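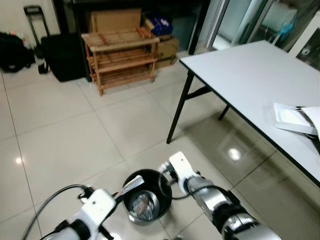 A two-armed robot at a small floor bin during a Tidy Room task.

Main page | Contents | Student robotics | Talk | History

The Natora Home Tasks Course is a student robotics project course in which teams teach a two-armed robot to do ordinary household chores. It is run once a year by the engineering department of Natora College and ends with an open competition called the Runard Round. The course was started by Volkan Çınar, a lecturer in control engineering, and is now taught by him together with Orhun Avcı, a former student of the course.

Background

Before the course was set up, students at Natora who wanted to work with robot arms did so through a one-term laboratory class. The arms in that class were bolted to benches and moved wooden blocks between marked squares. Çınar had taught the class for several years and considered it too far removed from the conditions a robot would meet outside a laboratory. In his proposal to the department he asked for a furnished room, two pairs of arms and permission to leave the furniture where the students put it.

The department approved the room and one pair of arms in the first year. A second pair was added later, which made it possible for two teams to work at once. The course was at first open only to students in their final year. It was later opened to second-year students who had passed the introductory programming class.

Course structure

The course lasts 13 weeks. Students work in teams of four and stay in the same team until the end. Each team has one booked session a week in the task room and may use free slots in the evening, when the room stays open until 9:30 p.m.

The first weeks are spent on driving the arms by hand. Students learn to open and close the grippers, to bring both arms to the same object without a collision, and to keep the cables clear of the work. Every student has to pass a short handling test before the team may record anything.

In the middle part of the course the teams record demonstrations. One student operates the arms through a full chore while another keeps a log of each attempt, including failed ones. The recordings are used to train a control program, which is then tried on the same chore with objects moved to new positions. Teams may share recordings with each other, but they must say in their report which ones they did not make themselves.

The last weeks are used for testing and for the written report. Grading is based on the report, the log and the handling test. The result in the Runard Round does not count toward the grade, a rule that has been in place since the first year.

Tasks

Tasks are drawn from a list that the teachers revise each year. Most of them take place on a tabletop or on the floor of the task room. The list has included folding towels, pairing shoes, sorting cutlery, closing a zippered bag and clearing papers from a table.

The Tidy Room group of tasks is the oldest on the list. It covers chores at floor level, among them picking up loose items, moving a small waste bin and emptying it. Teams often choose the bin as their first floor task. Light plastic wrappers are regarded as hard objects because they change shape when touched, and clear ones are difficult for the cameras to pick out against a dark background. Glossy floor tiles cause a related problem, as reflections from ceiling lights can be mistaken for objects. Several reports have dealt with this by recording at different times of day.

Two-handed tasks are worth more in the competition than tasks done with one arm. For the bin, a team may use one gripper to steady the rim and the other to reach inside, or may lift the bin with both. The rules do not favor either method.

The Runard Round

The Runard Round is held in March in the task room and is open to visitors. It is named after the Runard building, where the course had its first room. Each team runs two chores of its own choice and one drawn on the day. Judges give points for completing the chore and take points away for dropped objects, contact with furniture and any step in which a student has to help the robot. A team may stop a run at any time without a penalty and start again if its time has not run out.

The highest total recorded in the Round is 558 points, scored by a team named Duman. The team had used most of its free slots to practice floor tasks and drew the waste bin as its third chore. The record was set under the present scoring rules, and totals from the first two years are not comparable with later ones.

Teams from outside the college have been allowed to enter as guests since Avcı joined the course. Guest teams use the same arms and are given one afternoon in the room beforehand.

Software

The teams use a shared set of programs called Multadell, which records the arm positions together with the camera pictures. It was written by Avcı for his own final report and has been extended by later students. Earlier teams kept their recordings in separate formats, and most of those files are no longer used.

Multadell also produces the attempt log that is handed in with the report. Students have criticized its slow playback, and a rewritten viewer was listed as unfinished work in the most recent course notes.

See also

Bench arm laboratory (Natora College)
Runard building
Multadell

This page was last updated in March.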